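Dellbridge Shared Workshop
Tamus arm build: gallery

Last updated: 16 November 2022

We use cookies to remember your settings on this site. By continuing to browse you agree to our cookie policy.

Tamus is the name we gave to the arm Jonalyn Ocampo and I have been putting together at the Dellbridge workshop since January. It started as a kit-style base with our own wiring. The gripper is the third version. Grollow, the first one, had printed fingers that flexed too much under load, and Estrella, the second, was strong enough but too heavy for the wrist motor.

The work at the moment is on picking up ordinary household things of awkward shape. Foam blocks and balls were sorted out over winter. Long, flat objects are harder, as they tip when held at one end, and a power strip is a good example of one. We have logged 147 attempts so far with the strip and keep the results in a notebook at the bench. Colour, lighting and the position of the arm base all get written down with each run.

The two pictures on this page are from the work on the strip.

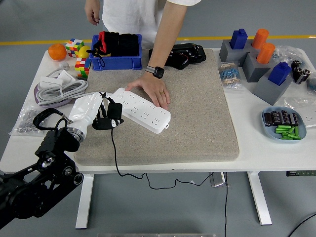
How do you set the approach height for a flat object?
We measure the object with calipers, enter its thickness in the settings file, and have the arm stop 40 mm above the bench before it starts the final descent. The last part is done at a slower speed so there is time to hit the stop button.

Gripper open beside the left end of the strip, with a hand flat on top of it. The felt mat was Jonalyn's choice. On the bare desk, light objects skated away at the first touch, and we spent more time chasing them than changing code. Felt has enough drag to hold most things in place, and it is kinder to the fingertips when we get the height wrong.

The small parts stay on the desk while we work. The clear bag of silver screws at the front left is next to the arm base, and the light blue dish on the other side has the black capacitors and the green cylinders in it.

Some notes on the wiring for anyone building something similar. Leave more slack at the elbow than you think you need. Our first harness was cut to length with the arm folded, and it pulled a connector out of the driver board at full reach. The replacement is 82 cm from the shoulder to the wrist and is tied down in 3 places. Label both ends of every cable before you route it.

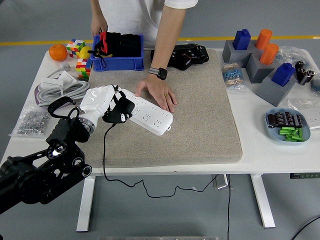
What does it cost to run an arm like this at home?
The power bill is small, and most of the ongoing expense is in parts that wear out. Fingertip pads, connectors and the odd gear set make up nearly everything we have bought since the arm first moved.

Gripper closed around the left end of the strip, fingertips at the near edge. Gripping at one end puts a fair twist on the wrist joint. We limit the motor current in software and check the screws on the wrist bracket at the end of each session.

The next job is the release. At present the fingers open at one fixed speed, which is fine for a block but lets a long object drop at the far end. Jonalyn is writing a two-stage version that opens a little, waits, and then opens the rest of the way. After that we will go back over the calibration routine, which still takes too long and has to be repeated whenever the base is unbolted.

Settings files and the wiring diagram are in the binder on the shelf by the workshop door. Please put it back when you are finished with it.

Sign up for the Dellbridge newsletter to hear when new galleries are added. You can unsubscribe at any time.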